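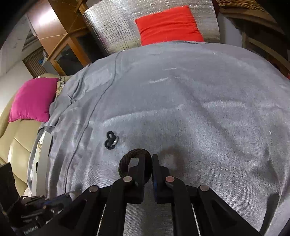 Braided loop over the grey fleece blanket

Rail pass or single tickets for two weeks?
Kieran Entwistle
Going from Lille to Vienna and back in February with four stops. The pass comes to £186 plus seat reservations. Is it worth it, or should I book each leg?

Hayley Whiteley
Book each leg if your dates are fixed. I paid £48 for my longest one by buying early. Reservations on the French trains soon add up with a pass.

Barry Crabtree
Never used a pass. Coach is cheaper.

Tshepo Mokoena
Check the night train as well, it saves you a hotel. Take your own blanket.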